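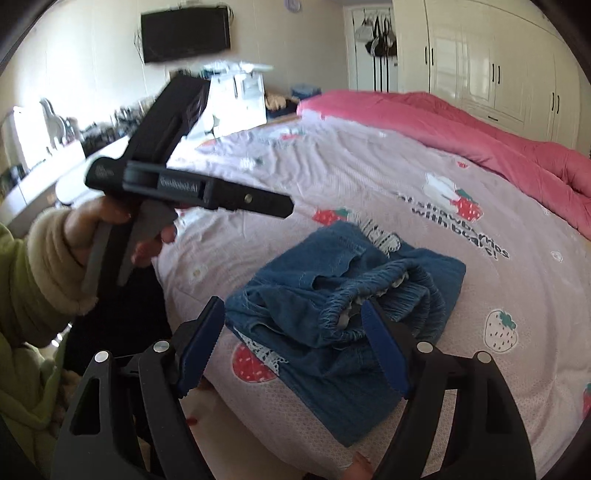 1. 양손 의류 접기 소프트웨어 점검표 (정책 배포 전)

자료실 > 점검 양식 > 인식·계획 > 의류

대상: 위치 추적기 Zemlow, 동기화 모듈 Dumitrescu, 경로 계획기 Ploltemine
점검: 아사베 에크포 / 재확인: 그윌림 모스틴
기준일: 2022-02-28

표기는 [적합], [부적합], [보류] 중 하나로 한다. "대체로 적합"은 쓰지 말 것. 지난번 양식에 그렇게 적힌 칸이 많았는데 무슨 뜻인지 쓴 사람도 설명하지 못했다.

1-1. 양쪽 그리퍼의 시각 기준이 일치하는가 [부적합]
허용 오차는 프레임 2개. 최대 63 ms까지 벌어진 구간이 있다. Dumitrescu 로그에는 그 구간도 "동기 완료"로 찍힌다. 완료 판정 조건을 코드에서 찾아보니 패킷 도착 여부만 보고 있었다. 시각 차이를 비교하는 줄은 없다.

1-2. 상대편 그리퍼가 화면에 들어올 때 추적이 유지되는가 [보류]
가까이서 움직이는 검은 물체가 시야의 큰 부분을 차지하면 배경 특징점이 줄어든다. Zemlow 문서에는 동적 물체를 자동으로 제외한다고 되어 있으나 제외 마스크를 저장하는 옵션이 없다. 마스크를 볼 수 없으니 믿으라는 얘기인데, 점검표에 믿음을 적는 칸은 없다. 마스크 출력이 추가될 때까지 보류.

1-3. 손가락과 소매를 배경으로 취급하지 않는가 [부적합]
초록색 소매가 고정 특징점으로 등록된 에피소드 확인. 팔이 움직이는 동안 추정 위치가 같이 끌려간다. 바바툰데 아델레케는 루프 폐합 단계에서 보정된다고 했다. 보정 후 궤적이 매끈해지는 것은 맞다. 매끈한 것과 맞는 것은 따로 재야 한다.

2. 인식

2-1. 옷과 깔개의 경계를 구분하는가 [부적합]
무늬 없는 천 위에서 낸 점수만 보고서에 실려 있다. 딸기와 글자가 찍힌 시트 위에 파란 데님을 놓으면 분할 결과가 달라진다. 특히 데님 옆의 딸기 무늬를 옷의 일부로 잡는 경우가 있었다. 흰 레이스도 문제다. 시트에 흰 그림이 있으면 레이스를 버리거나 그림까지 옷에 붙인다.

2-2. 접힌 옷의 허리 방향을 맞히는가 [보류]
고무줄 허리의 주름을 단서로 쓴다고 한다. 구겨진 시트 주름에서도 같은 반응이 나오는지 확인 요청했고 답이 없다.

2-3. 노출이 날아간 영역에서 신뢰도가 내려가는가 [부적합]
내려가야 정상인데 그대로다. 밝은 빛이 시트를 하얗게 지운 부분에서도 높은 값을 낸다. 신뢰도라는 이름의 출력이 실제로 무엇을 재는지 소프트웨어팀이 한 문단으로 적어 제출할 것.
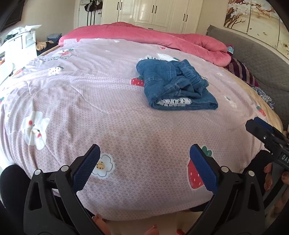

신뢰도 출력이 고쳐지기 전에는 그 값을 정지 조건에 연결하지 않는다. 현재 설정 파일에는 연결되어 있으니 배포본에서 빼야 한다.

2-4. 광택면 반사를 거리값으로 쓰지 않는가 [적합]
옷장 문처럼 빛을 반사하는 면은 제외된다. 조명을 바꿔 다시 돌려도 결과가 같았다. 이 항목은 불만 없음.

3. 계획과 제어

3-1. 두 그리퍼 사이 최소 거리를 지키는가 [적합, 조건부 아님]
Ploltemine이 거리 제한을 지킨다. 단, 위치 입력이 맞다는 전제에서 그렇다. 1-1과 1-3이 부적합인 상태에서 이 적합을 배포 근거로 인용하지 말 것.

3-2. 사람 손이나 다리가 작업 영역 근처에 있을 때 멈추는가 [부적합]
학습 데이터는 사람이 그리퍼를 쥐고 모은 것이어서 손이 늘 화면 안에 있다. 정책 입장에서는 손이 보이는 상황이 평상시다. 솜토추쿠 에크웨메가 손 영역을 가리고 재학습한 판을 만들었지만 비교 시험은 끝나지 않았다. 별도의 사람 감지 없이 로봇 팔에 올리는 것은 불가. 비상정지 버튼이 있다는 답변은 받지 않는다.

3-3. 물기 폭 추정이 실제 벌어진 폭과 맞는가 [보류]
완전히 벌린 상태와 완전히 닫은 상태는 맞는다. 얇은 천을 물었을 때가 중요한데 그 구간의 교정표가 비어 있고 보간으로 채웠다. 보간식의 출처를 적을 것.

3-4. 천을 놓친 뒤 재시도 횟수에 상한이 있는가 [적합]
상한 2회. 그 뒤에는 정지하고 사유 코드를 남긴다. 코드 설명은 영어로만 되어 있다.

4. 데이터와 도구

4-1. 탈락 기준이 기록되어 있는가 [부적합]
검토 목록의 에피소드는 159개. 자동 필터가 통과시킨 것과 떨어뜨린 것을 같은 폴더에 두고 파일 이름으로만 구분했다. 이름 규칙은 2월 중에 바뀌었고 변경 기록은 남아 있지 않다.

4-2. 시험 장소가 학습 장소와 분리되어 있는가 [부적합]
같은 방, 같은 침대에서 찍은 에피소드가 양쪽에 섞여 있다. 성공률 그래프가 좋아 보이는 이유로 이것부터 의심하는 편이 빠르다. 장소별로 다시 나누고 그래프도 새로 그릴 것. Jikthorpe 쪽 발표 자료에 들어간 기존 그래프는 회수.

4-3. 같은 입력에 같은 출력이 나오는가 [보류]
난수 시드를 고정해도 추적 결과가 조금씩 다르다. 스레드 순서 문제라는 설명을 들었다. 단일 스레드로 돌린 결과를 첨부하면 다시 본다.

비고
이브라힘 에크웨메가 1-2의 마스크 출력 요청을 이슈로 등록함. 부적합 항목은 수정본과 원본 로그를 함께 내야 재점검한다. 화면 녹화만 제출한 건은 반려.

판정: 배포 보류. 모스틴 재확인 서명은 1-1 수정 후 받는다.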